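I finally got serious about play kitchen colors, and I'm so happy I did! I'd been hoarding pretend groceries since December (a bag from Olden, a box from Sevier), and all they needed was a white tabletop and a pale green plate.

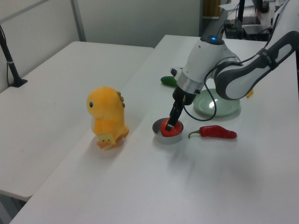 Red is my favorite by a mile. I spent 2 hours one evening just swapping things around, and Iddrisu Agyeman, who has 3 kids, texted me to ask where I got the little metal bowl. Same shop as the plate!
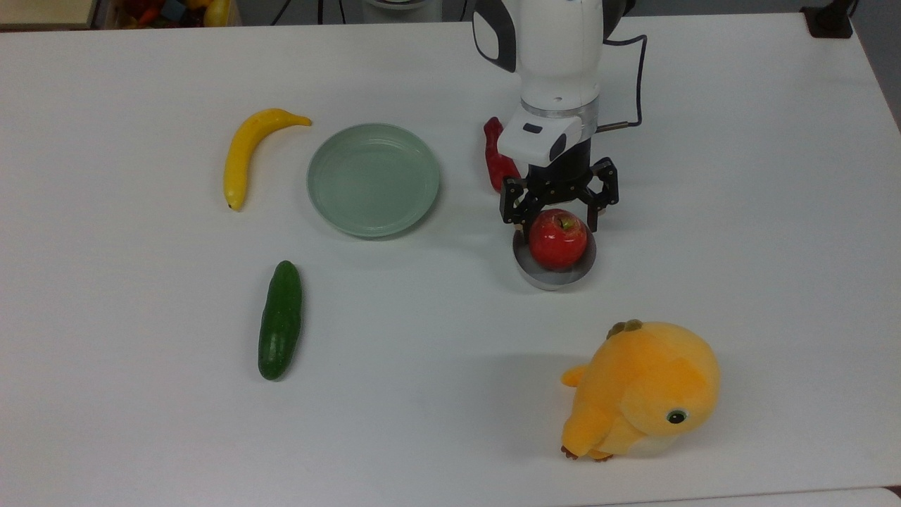
Red apple in the metal bowl, with the banana and cucumber off to the left.

Next up: bread!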